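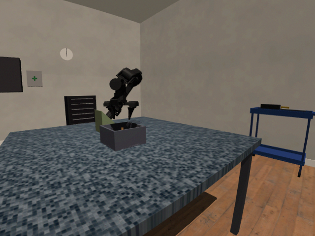
Week 4: Do open-plan offices make people talk more?

Reading: the Zevley report, chapters 2 and 3 only. Skip the foreword, it was written by the people who sold the desks.

The usual claim is that if you take down the walls, staff will bump into each other and ideas will follow. Zevley says so on its first page and gives no source. The Gurka study is better, but look at how it was done. It sent a form to 900 workers and got 126 back. Who fills in a form about their office? People who love it, perhaps, or people who can't stand it — we aren't told which.

Points to bring to the seminar:

"Talk" is never defined. Gurka counts a nod in the corridor and an hour's meeting as the same thing.

The Atanasov follow-up ran for 27 working days in January, straight after the move. People always chat more in a new building. I would want to see the same floor a year later.

Vullero reports that 80 per cent of managers were pleased. Most of its managers kept their own rooms.

Saving on rent is a perfectly good reason to go open-plan. Why is it left out of all four papers?

One page of notes, please, handed in before the seminar. Tables and charts don't count towards the page.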